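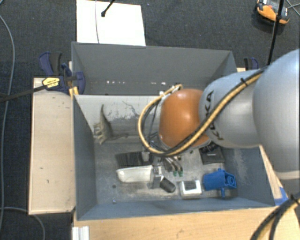
Mixed parts in a two-section gray bin, with a KUKA arm and gripper over the front compartment.

Equipment > Bin Picking > Planning and Budget

Reading time: 2 min

Wiritz Bin Picking Station

The station is supplied by Daver for sites that handle loose parts of different shapes in small batches. The arm is quoted separately, and customers may use one they already own.

Budget planning
Bin, base and clamps: 6 weeks from order
Gripper and cable set: 18 weeks from order
Service interval: 1,000 operating hours
Deposit: 70 percent, due with the signed order

Floor space, power supply and guarding remain the responsibility of the customer. Orders for delivery in April must include a parts list and one sample of each part, sent to the Fosten office.

Contact Daver Equipment Sales, Fosten | Back to top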